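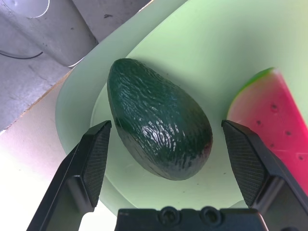
Toy avocado and watermelon slice in a pale green bowl.

How to set up a play fruit sorting table

Play fruit gets tipped out of its tub, looked at for a minute and left on the floor. Giving each piece its own plate makes it into an activity that a three-year-old can follow, and it packs away into one bag. Setting up takes less than five minutes once you have the bits together.

What you need

Three pieces of play fruit with clearly different shapes and colours
Three round plastic plates, each a different colour
A flat tray or silicone board
A bowl to start the fruit in
A low table, wiped down

Choosing the fruit

Pick pieces a child can name. A banana, a wedge of watermelon and an avocado work well because the outlines are nothing alike. Avoid putting a lemon and a lime in the same set to begin with. Those can come in later, when the child is ready to tell colours apart on the same shape.

Glossy fruit with a bumpy skin is more interesting to handle than the smooth hollow kind, but it holds grime in the creases. Go over it with an old toothbrush and warm soapy water, rinse, and leave it on a tea towel overnight. Don't put painted fruit in the dishwasher. We lost the colour off a whole set of Dorkier pears that way.

Anything small enough to fit inside a film canister is too small for under-threes. Check for splits along the seams as well, and bin any piece that has started to open.

Setting out the table

1. Lay the plates in a row towards the back of the table, a hand's width apart.

2. Put the tray in front of them. It marks out the working space, and fruit set down on it is less likely to roll onto the floor.

3. Put all the fruit in the bowl and stand it to one side, within reach.

4. Sit beside the child. Take one piece out, say its name, and place it on a plate. Then slide the bowl across.

Which plate for which fruit

Start by matching colours: banana on yellow, watermelon on pink, avocado on green. The watermelon is the tricky one because it has both pink and green on it. If it goes on the green plate, leave it there and talk about the rind. 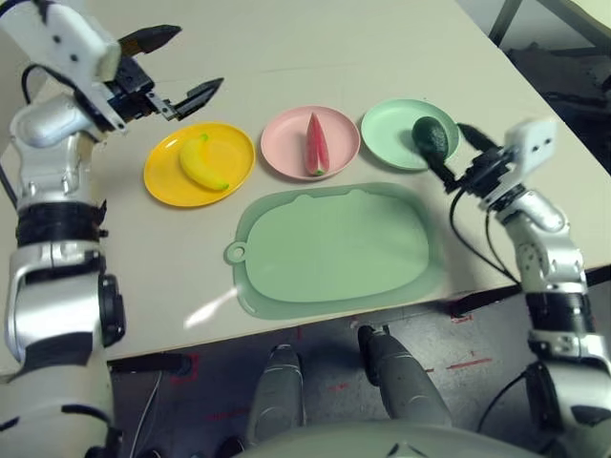

Līga Grīnberga wrote in to say that she skips colour matching for the first week and lets the children choose the plates themselves, then asks them to put everything back the way they had it. She finds they remember their own arrangement far better than hers.

It's a good variation, and it suits mixed ages. Older children can take turns moving one piece while the other looks away.

Making it harder

Add a fourth fruit without adding a plate. Swap two plates around between turns. Bring in kitchen tongs, the short kind with rubber ends, and have the child lift each piece across. A watermelon wedge is awkward with tongs and may need a steadying hand.

Packing up

Stack the plates, put the fruit in the bowl, and lay the tray flat at the bottom of the bag. If your tray has a hole in the tab, hang it on a hook to dry first. Ours lives on the back of the pantry door, next to the aprons.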